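Ticket: Desk lamp flickers and turns itself off when placed on the wooden table
Product: Pandavura desk lamp, black, round base
Category: Lighting / Small workrooms
Status: Solved by customer
Site: Cedham, upstairs workroom

Original message

Hello, I am writing regarding the black desk lamp which we purchased from your Cedham shop in May. English is my second language, so please excuse me if some words for the parts are not right.

The lamp works well on the windowsill and on the shelf. When I put it on the light wooden table, it flickers after a few minutes and then it goes off. I must unplug it and wait before it will come on again. The colour of the light also becomes more yellow shortly before it goes off. I have tested this on several evenings and the result is always the same.

I have already tried the following:
- another power outlet on the same wall (same result)
- the same outlet, but lamp on the shelf (works)
- lamp at the lowest brightness (it flickers later, but it still flickers)
- wiping the base and the table with a dry cloth (no change)

Please advise if I should return it.

Reply from Pandavura support

Thank you for the detailed message. Please tell us how the table is normally arranged, and where the lamp usually stands. Please tell us also the voltage on the label under the base, and whether an extension cord is used.

Customer update 1

The label under the base says 100 to 240 V, so I believe the voltage is suitable. I measured at the outlet with a borrowed meter and it showed 115, and it did not move while I was watching.

Yes, there is an extension cord. It is a Sokol cord which runs behind the table. The lamp on the shelf goes directly into the wall. I had not thought of this difference when I wrote the first message, I am sorry.

My usual arrangement is the lamp at the side, the open box beside it, and two sheets of white paper laid end to end down the table. I like the white paper because small things are easier to see on it than on the wood. 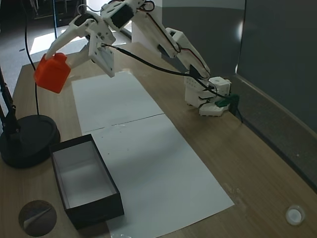
I would prefer to keep the lamp in this position, as the heavy base stands well there and the light comes from the left side, which suits me because I am right-handed. If the lamp must be moved to the other side, I will have my own shadow on the paper.

Reply from Pandavura support

Thank you. The position is fine and the paper is no problem for the lamp. Please try the lamp on the table with its plug directly in the wall, if the cord will reach. After that, try the extension cord with a different appliance.

Customer update 2

I did both tests.

Test A: lamp on table, plug directly in the wall. The cord is a little too short, so I moved the table closer to the wall for the evening. The lamp was on for three hours. No flicker.

Test B: small radio on the extension cord. The radio made a crackling noise and stopped two times. When I pressed the plug sideways with my finger, it came back.

So the lamp is good and the extension cord is not good. I looked closely at the Sokol cord and one of the sockets is brownish inside. I have stopped using it and put it in the bag for electrical recycling.

Reply from Pandavura support

We agree with your conclusion. A discoloured socket means that the contact has been overheating. You were right to take the cord out of use, and please do not try to repair it. The lamp does not need to be returned.

Customer update 3

I have bought a new cord from Mekham, rated for much more than the lamp will ever need. The lamp is back on the table in its old place and it has been working every evening at full brightness. The yellow colour has not come back either.

One small question remains. The knob on the lamp is a bit stiff when I turn it down to the lowest level. It was like this from the first day. Is it permitted to put a drop of oil?

Reply from Pandavura support

Please do not use oil, it can get into the dimmer. The knob becomes softer with use. If it is still stiff after the summer, reply to this ticket and we will send a replacement knob free of charge.

Ticket closed.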